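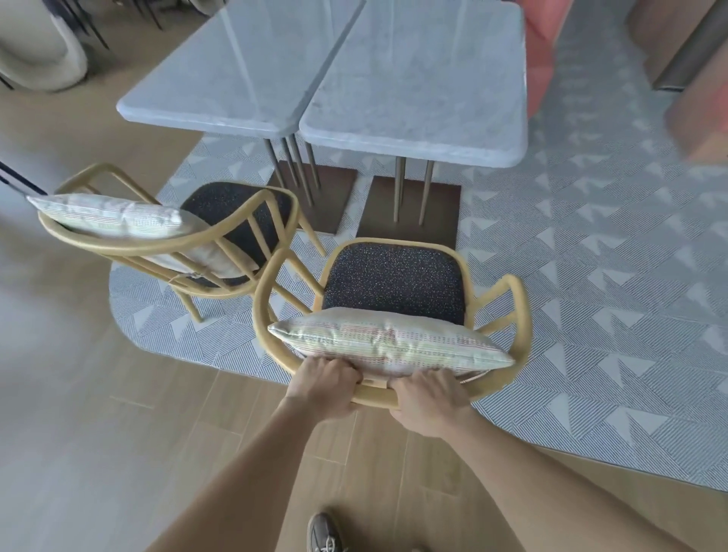

Prarkier is looking for people to record household and showroom tasks - paid, part time, starting in June

Posted Apr 21, 2025

We need more hands. Literally. Prarkier collects first-person recordings of everyday physical work and our partners at Cusen use them to train a robot to do the same jobs. The model learns from examples, so we need lots of them, done by lots of different people, in rooms that don't all look alike.

The current set is called Skudimero. It's furniture and tidying: pulling chairs out from tables and pushing them back, moving cushions, straightening rugs, clearing tabletops, putting a room back the way it was. Sounds easy, mostly is. Doing it again and again at a normal pace is the job.

What you'd do

Wear a head camera (we fit it, takes a few minutes). Get a task card. Do the task with both hands, the way you would at home. Say "done" out loud. Reset. Next card.

Shifts are four hours with breaks. Most people finish 20 cards in a shift once they get going. We have 901 usable recordings in the set so far and want another 500 before we close it, so there is plenty of work to go round.

Keep your hands in view. Look at what you're doing, not at us. If you drop something or grab it wrong, keep going and fix it - we want those too, they get their own label. Please don't act like a robot. People do this on there first day and we have to throw the takes out.

Who we want

- 18 or over
- OK with lifting and dragging a chair, bending, being on your feet
- Any height, any build, left handed people very welcome (we are short on left handers)
- Can follow a written card in English
- Fine with your hands, forearms and shoes being on video. Faces get blurred if one shows up in a mirror or a window

No experience needed. No tech background needed. If you've worked in moving, cleaning, hotels or retail you'll probably be quick at this but it's not a requirement.

What to wear

Flat closed shoes. Short sleeves or sleeves you can push up. No rings or watches please, and nothing with a big logo. Tie long hair back so it stays off the lens.

Pay and place

Paid per shift, same rate whether your takes are kept or not. Rate is on the sheet we send back when you apply. First shift is a paid tryout. Sessions are at the Kanagaratnam showroom before opening hours, so mornings, early ones. Parking behind the building. Furniture belongs to the store and the tags stay on - be gentle with the tables, and lift the chairs over the rug edge if they catch.

We have 15 spots for the June round. May add more after that, can't promise.

Also need: two reviewers

Desk work, from home. You watch recordings, mark where each action starts and stops, and write one short line on what the hands are doing ("pulls chair back from table"). Need good attention and a decent screen. Say REVIEWER in your subject line or it'll land in the wrong pile.

How to apply

Email Nazma Mollah at Prarkier with your name, which mornings you can do, left or right handed, and any injury we should plan round. No resume. Two or three lines is plenty. Nazma answers everyone but give her a few days, the inbox is a bit of a mess rihgt now.

You'll get a consent form before your first shift. Read it. It says what we keep, who gets it and how to have your recordings pulled later if you change your mind. Questions about it go to Nazma as well.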